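Hand-held grippers for a student project – demos good, training results poor
Posted in Robotics > School and College Projects

pomari_bench
Member

I'm part of a student project team at a college. Our assignment this term is to collect demonstrations with a pair of hand-held grippers, train a policy on them, and then run that policy on a two-arm robot at the end of the course. The grippers are the Rasus kind, one in each hand, with a marker plate on top for tracking. The task we picked is small household handling: sponge, soap dish, that sort of thing. The sponge goes from the dish to the table, then back into the dish.

We have 1,665 recorded demos so far. Tracking looks fine in playback. The trained policy does not look fine. It gets near the dish and then does one of these:

- stops just short and waits
- closes beside the sponge
- pushes the dish along the table with the side of the jaws

We train with the Abera scripts our instructor gave us and haven't changed the defaults, apart from a smaller batch size because of memory. The final demo is in December. I would like to know whether we should keep recording, clean up what we have, or change how we record. The team is split on it.

Other things that may matter. Several of us take turns recording. Some people hold the idle gripper close to the table and some hold it up by the shoulder. We put the dish down wherever it lands between takes. The start and stop of each take is done by foot pedal.
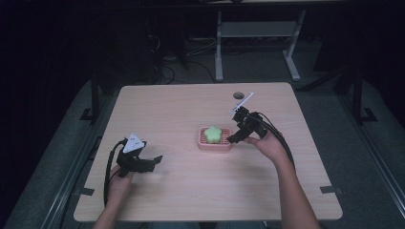 Should we record all the demos with the same hand doing the picking?

Pick one hand for the first version and keep to it, then add the other hand as a separate batch once the first one works.

That exchange is from our course notes. We didn't follow it. We mixed both from the start, and I don't know how much it hurts. Is it worth throwing out the left-hand takes?

meritz_lab_tech
Regular

Don't throw anything out yet. Split it first.

Make one set with only right-hand picks and train on that. If it improves a lot, you have your answer about mixing hands. If it behaves the same, the problem is somewhere else and you saved yourself from deleting good data. You have enough takes to do this without recording anything new.

The "stops just short and waits" part is very familiar. When a person does this task they slow down right before closing, look, adjust, then grip. If every take has a long pause there, the policy learns the pause. It sees nearly the same view for a long stretch, and the most common thing to do in that view is nothing. Go through a sample of takes and check how long the gripper hangs beside the dish before the jaws close. In our club we trimmed the still parts out with a short script that drops samples when neither gripper has moved and the jaw opening hasn't changed. Leave a little of the pause in. If you cut all of it the motion gets jumpy.

Next, the idle gripper. You said some people hold it low and some hold it at the shoulder. Decide on one position and write it down. On a real two-arm setup the idle arm has to be somewhere, and if it starts in a place the training data hardly covers, both arms can act strangely. Put a mark on the table for it. Tape works. Everyone returns to the mark before the pedal is pressed.

For the dish being pushed sideways, I would check the jaw height. A hand-held gripper lets you feel the rim through your fingers and lift without thinking about it. The arm has none of that. If your tracking is off by a few millimeters in height, the person never notices and the robot hits the rim every time. Test: hold the closed jaw tips flat on the table in several places, near edge, far edge, both sides, and read the tracked height. It should be the same number everywhere. When ours wasn't, the marker plate had worked loose on its mount. You could turn it with a fingertip. After that we checked the plates at the start of each session.

Also look at the cables. If the cable pulls on the back of the gripper, people tilt their wrist to fight it, and you get angles the arm has trouble reaching. Run it back along the forearm with some slack.

On the dish placement: "wherever it lands" sounds random but usually isn't. People put things down in the same comfortable spot. Plot the dish position at the start of every take. I expect you will see a clump in the middle and very little near the edges. If so, new takes should go where the plot is empty.

tapeandzipties
New member

More data. We had the same issue with cups and it went away when we recorded more.

Also try a bigger sponge.

rasus_user_2
Member

I agree with most of what meritz_lab_tech wrote, less so with the post above. Adding more takes with the same pause in them gives you more of the pause.

One thing to add on operators. Tag every take with who recorded it, if you haven't already. Then train a version on only your steadiest operator. Ours did better on one person's takes than on everyone's mixed together, and we only found out because the names were in the file names. We had 2 operators whose takes we later left out. They were fast, and good at the task, but they twisted the sponge on the way in and the arm could not copy that.

When you record again, do it in blocks of 15 and then stop and replay 10 of them on the arm directly, without any policy. Straight replay, with the dish in the recorded spot. If straight replay fails, no amount of training will fix it and the trouble is in calibration or timing. If replay works and the policy doesn't, look at the data mix. I would do this test before anything else on this page – it takes one afternoon.

Check the delay between the camera and the jaw readings too. Film the jaws closing on something and see whether the recorded opening changes on the same picture. If the jaw signal comes late, you get "closes beside the sponge" when the hand is still moving in.

Soft things are harder than they look because there are many grips that work. Agree on where you hold the sponge. We always took the edge nearest the working hand.

pomari_bench
Member

Thank you. Replay test done this evening. It hits the rim on replay as well, so that part is not the policy. Flat table test showed the height drifting from the near edge to the far edge on the right gripper. The left one reads level. We are redoing the calibration tomorrow before we touch the data, then we'll train the right-hand set with the pauses trimmed.

Operator names were not saved. We do have the session sheets, so we can match most of the takes by time of day.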